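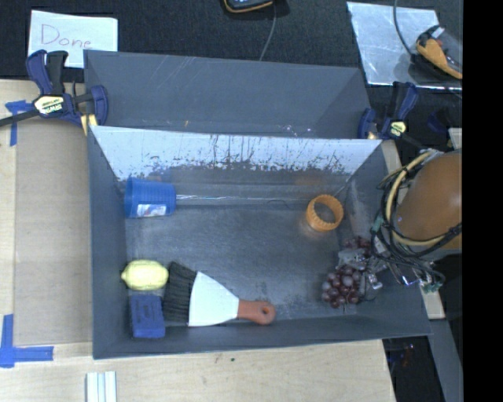 Was in die Kiste kommt

Jeder Haushalt besitzt eine Kiste, deren Inhalt sich mit keinem gemeinsamen Oberbegriff beschreiben lässt. Bei den einen steht sie im Keller, bei den anderen unter dem Bett, und bei Kenneth Lumanlan seit dem letzten Umzug mitten im Flur, wo sie inzwischen als Möbelstück durchgeht. Besucher legen ihre Schals darauf ab.

Lumanlan ist Ordnungsberater. Mit seinem Büro Momik räumt er anderen Leuten die Wohnung auf, 62 Haushalte waren es im vergangenen Jahr, und in jedem einzelnen, sagt er, habe er dieselbe Frage gestellt bekommen: »Und wohin damit?« Damit, das ist der Becher vom Campingurlaub, der Ring, der einmal irgendwo abgegangen ist und zweifellos wieder irgendwo dran muss, der Schlüssel zu einem Fahrradschloss, dessen Fahrrad längst gestohlen wurde. Mitsamt dem Schloss, versteht sich.

Die Branche hat auf die Frage viele Antworten. Die Schule von Ocampo, benannt nach dem Seminarhaus, in dem sie gelehrt wird, verlangt, man möge jedem Gegenstand 30 Sekunden lang die Hand auflegen. Wer dabei nichts spürt, darf wegwerfen. Ich habe es mit einem Netzteil probiert und eine gewisse Wärme empfunden, allerdings steckte es noch in der Dose.

Strenger geht es bei Stallasura zu, einem Kurs über zehn Wochenenden, der mit einer leeren Garage enden soll. Die Teilnehmer bekommen zu Beginn einen Ordner. Am Ende haben sie vier, und die Garage ist tatsächlich leer, weil die Ordner im Wohnzimmer stehen.

Lumanlan hält von beidem wenig. Er empfiehlt seinen Kunden zwei Behälter: einen für das, was man sucht, und einen für das, was man findet. Für die Beratung nimmt er einen Stundensatz, den er nicht gedruckt sehen möchte. Die Kiste in seinem eigenen Flur habe er zuletzt im April geöffnet, auf der Suche nach einer Taschenlampe. Sie lag obenauf. Die Batterien fehlten, und die vermutet er im Keller.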